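Runby Forum > Automation and Workshop > General

Topic: Can a machine do the simple chores yet? My notes from simulation

rukura_shop
I run a small packing room and my wife asks me every week when the robot will come to sweep the floor and put the tape back on the shelf. I laughed at first, but the question is serious. We lose a lot of time on small things like this. Has anyone here a machine that does such work without a person standing next to it? I do not mean a vacuum cleaner.

benchdog9
No. We tried at my last job, with an arm from Sternico. It moved boxes of one size very well. Then purchasing changed the box and we had two days of stopped work. My opinion is that you should buy a better shelf.

collado_m
I disagree with benchdog9. One bad project is not proof. Our arm at Collado feeds a press since April and I only visit it to fill the tray.

benchdog9
A press is a fixed place. He asks about putting things back on shelves. Please read the question.

lorente_sim
Good evening to all. I work with this question every day, but only in simulation, so please take my words with care. We give the arm small household and workshop tasks: go to the object, close the fingers, lift it, place it. I attach three views from one session, all from near the gripper.
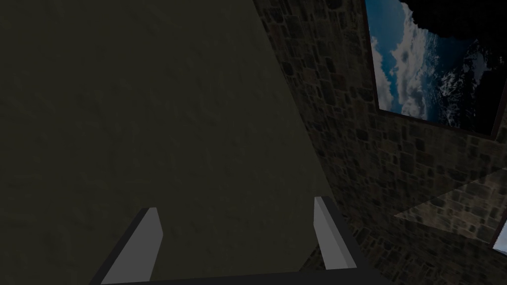
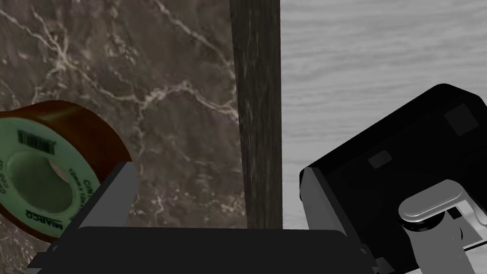
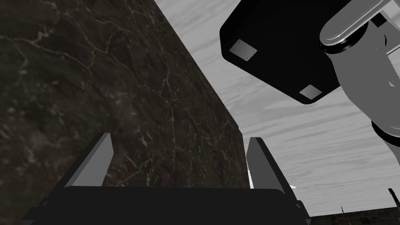
Marcelino Lorente
Simulation technician, Rukura
Member since 7 Oct 2021

In the second view there is a roll with a green face and a barcode, and the left finger is in front of part of it. For a person this is the start of a very boring job. For the software there are many questions. Where is the rim? Which side should be held? Is there enough space behind the roll for a finger? The printed letters, MARCO and the smaller text, are easy for us to read, but they do not say how to hold the thing.

In the first view the fingers are open with nothing between them, and beside them is a stone wall with a landscape picture hanging on it. We change the walls and surfaces very often, so that the program does not learn one room by heart. The third has dark veined marble close to the fingers and cloudy sky behind. I know that no packing room looks like this.

Our last test had 586 attempts at one pick-up task. I am not allowed to give the success rate, but I would not yet leave it alone with my kitchen.

benchdog9
Thank you, this is more than I expected. But you say it yourself, no room looks like this. Why should I believe a program that learned next to a marble block under the sky?

lorente_sim
You should not believe it before you test it in your own room. The strange surfaces are for the vision part. Friction and weight are another problem, and there I agree with you more than you think.

ainhoa_a
I would like to add something about the second gripper. In the third view there is another one above, very near. With two arms, half of my time goes to keeping them from touching each other. For a chore like tape on a shelf I would use one arm and accept that it is slow.

collado_m
Slow is fine at night. Ours needs 9 seconds for one part and the press waits for it. Who cares at 2 in the morning?

ainhoa_a
My neighbors, if it was in my home :)

rukura_shop
To avoid confusion, my user name is older than my knowledge of that company, I am not connected with them. Marcelino, if you had my budget, would you buy this year?

lorente_sim
For closed boxes of the same size, yes. For loose rolls, scissors and gloves on a table, no. Begin with one task and write down every stop for four weeks. Efe Ojo did this in his shop and most of his stops came from the table, which moved a little every time somebody leaned on it.

benchdog9
So, a better shelf.

rukura_shop
I will measure the table tomorrow and post the drawing in the other section.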